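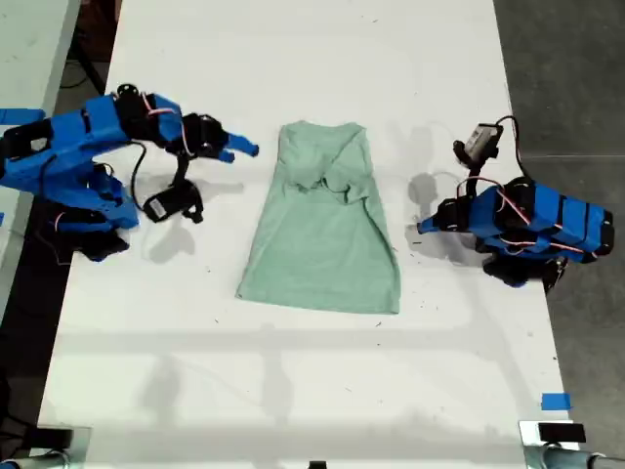
# Doblado de camisetas

El **doblado de camisetas** es la tarea doméstica que consiste en reducir una camiseta a un paquete plano, más o menos rectangular, para guardarla en un cajón, una balda o una maleta. Llevo años escribiendo entradas para esta pequeña enciclopedia de la casa y me sorprende que esta haya tardado tanto, con la de camisetas que pasan por mis manos. Así que vamos con ella, y perdonadme si me extiendo con los cuellos, que son mi debilidad.

## Nombre y variantes

En mi familia se decía «doblar» para todo: sábanas, calcetines, periódicos. Después aprendí que hay quien distingue entre *plegar* (marcar una línea y llevar la tela sobre ella) y *doblar* (el conjunto de la operación). Yo uso las dos palabras sin ningún orden y así lo haré aquí. Al paquete ya terminado lo llamo «libro» cuando queda tumbado y «lomo» cuando se guarda de pie, enseñando solo el canto. Lo de «lomo» se lo copié a Iona Semple, que ordena la ropa igual que las estanterías.

## Anatomía de la camiseta

Para entender los pliegues conviene conocer las partes de la prenda:

- **Cuello.** Suele llevar una tira de punto cosida, con más cuerpo que el resto de la camiseta, y manda mucho más de lo que parece.
- **Hombros.** La costura del hombro es buena referencia para el primer pliegue, siempre que no esté retorcida.
- **Mangas.** Cortas, largas o inexistentes. En las largas hay que decidir si bajan en paralelo al costado o si se quiebran en zigzag.
- **Cuerpo.** La parte fácil.
- **Bajo.** El dobladillo inferior, que por ir cosido hace de borde recto y delata cualquier desviación.

El punto de algodón se estira, y de ahí vienen casi todos los disgustos. Si tiras de una esquina, la otra se va de paseo.

## El pliegue a lo largo

Es el paso que comparten casi todos los métodos que conozco y el único al que le dedico apartado propio. Se extiende la camiseta sobre una superficie lisa, se llevan los costados hacia dentro y queda una tira larga, con el cuello en un extremo y el bajo en el otro.

Una camiseta verde menta en este punto enseña muy bien lo que suele pasar: el bajo sale plano y recto, un poco más ancho que lo demás, mientras que arriba la tela se estrecha, se amontona y se arruga por la zona del cuello y los hombros, con un pliegue torcido que la cruza en diagonal. ¡Cuántas de las mías están así! También es muy típica la esquinita de tela que asoma por un lado del bajo. Yo la meto hacia dentro con el dedo y sigo adelante, aunque sé de gente que desdobla y vuelve a empezar.

Para arreglar la parte de arriba hay que soltarla un momento, coger la prenda por los dos hombros y alisar desde el cuello hacia abajo. Alisar desde el bajo hacia el cuello solo empuja la arruga al sitio donde peor se quita. Tardé bastante en darme cuenta de esto.

## Métodos de cierre

Una vez hecha la tira, se puede terminar de varias maneras.

**En mitades.** Bajo contra cuello, y otra vez por la mitad. Es el pliegue de toda la vida, rápido y un poco gordo. Da un libro estupendo para la balda y bastante malo para el cajón, porque en cuanto sacas el de abajo se desmorona el resto.

**En tercios.** Se sube el bajo hasta dejarlo a un par de dedos del cuello y se dobla el conjunto en tres. El lomo se sostiene solo si la camiseta tiene algo de grosor. Las finísimas de verano se caen de lado, digan lo que digan.

**En rollo.** Se enrolla desde el cuello hasta el bajo. Para la maleta me parece imbatible. Para el cajón no lo uso, me salen rollos de todos los gordos posibles y luego no encuentro nada.

**Con plantilla.** Una tablilla rígida que se coloca en el centro de la espalda y se retira al final. Marion MacBrayne me regaló una cortada de la tapa de una carpeta vieja y la tengo desde entonces en el cesto de la plancha. Con ella, el ancho sale siempre igual, cosa que a pulso no consigo ni queriendo.

## Superficie

La cama es el lugar más habitual y también el más traicionero: se hunde, y la tela se hunde con ella. Una mesa lisa es otra cosa. A mí me gusta blanca porque las camisetas de color se recortan muy bien y se ve enseguida si un costado va torcido — con las blancas, claro, pierdes toda la ventaja. Conviene pasarle un paño antes, que en un tablero claro cualquier motita oscura canta y acaba pegada al algodón.

De la altura se habla poco. Si tienes que agacharte, a la quinta camiseta ya estás doblando de cualquier manera.

## La prueba de Listthorpe

En julio pasé unos días en Listthorpe, en casa de Iona, y aprovechamos para comparar métodos con la colada de todos. Doblamos 15 camisetas de cada forma y las dejamos en el mismo cajón hasta el día siguiente. No pretendo que tenga valor científico. Las de tercios aguantaron mejor y las de mitades fueron las más rápidas, con diferencia. Los rollos se abrieron casi todos en cuanto alguien buscó unos calcetines. Pesamos además el montón entero por pura curiosidad, y salieron alrededor de 2180 gramos, dato que no sirve para nada pero que apunté en la libreta y aquí se queda.

## Errores frecuentes

- Doblar la prenda todavía húmeda. Coge olor y el pliegue se marca muchísimo.
- Dejar las mangas hechas un gurruño por dentro, que luego abultan solo de un lado.
- Apretar el canto con la mano como si fuera papel. En una camiseta estampada puede acabar agrietando el dibujo.
- Llenar el cajón hasta que no cabe la mano. Dejo siempre hueco para dos dedos.

## Guardado

Los lomos piden cajón, y los libros, balda. Mezclarlos funciona regular. En casa uso un separador Zurnow que compré para cubiertos y que resultó tener el ancho de mis camisetas dobladas en tercios (¡pura chiripa!). Las de manga larga van aparte, en la balda de arriba, y las de dormir van sin doblar, lo confieso, hechas una bola detrás de la puerta.

## Véase también

- Doblado de sábanas bajeras
- Plegado de calcetines
- Cajones: fondos, guías y forros
- Arrugas en el punto de algodón

*Última revisión: 20 de septiembre de 2024. He cambiado el apartado del rollo, que era injusto con las maletas.*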